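Long one today, sorry in advance, the kettle's on. My sister-in-law asked me over lunch whether a machine could do her kitchen yet, and I gave such a rambling answer that I promised I'd write it down properly. 1/8

2/8 Short version: some of it, slowly, on a good day. I spent a good chunk of January at the Prilau workshop watching pairs of arms handle cups, bowls and little blocks, and I came home with a lot more respect for whoever clears our table after tea (my eldest, mostly under protest).

3/8 Picking a thing up is the bit that's come along nicely. Give an arm a cup with a decent rim and it'll usually manage. The Dekenano people showed us 50 tries at lifting a cup and moving it over, and 44 of them went fine. I clapped at the first few like it was a school concert!

4/8 Then somebody asked for the spoon to come out of the cup first, and my goodness. A spoon leans wherever it likes, the cup wants to tip, and the colour of everything changes when a shadow goes over it. You and I do that while talking on the phone.

5/8 Shop-floor work is a kinder story. Plastier has arms sorting moulded parts into trays, same parts, same trays, all shift long, and they told me one station got through 2,272 pieces before anyone had to step in. Nobody's cat walks across a packing bench, mind you.

6/8 Two arms do help, I'll say that. One steadies, the other fiddles. The trouble is they have to keep out of each other's way, and a small job like putting a ring over a peg took nearly 20 minutes to get right the afternoon I was there. I'd have brought my knitting if I'd known.

7/8 So if you're asking whether to hold off on buying a new dishwasher, please don't. Buy the dishwasher. It's a machine that does a household chore and it has been doing it very well for decades, bless it.

8/8 I'm off to visit the Sheikh lab on 13th August, where they're meant to be trying laundry, and I'll report back on the socks. Last bit below, with the one I get asked most.
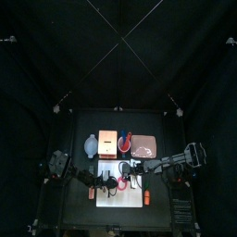
Can a home robot put away the dishes by itself yet?

Mostly in short stretches, with dishes it has handled before and a person close by to sort out the muddles. A full rack of mixed cups, lids and cutlery in an ordinary kitchen is still a lot to ask of one.

More from this author
My favourite robot vacuum disasters
What I learned folding towels beside a machine
Plastier open day: notes from the packing benches
Why drawers are harder than doors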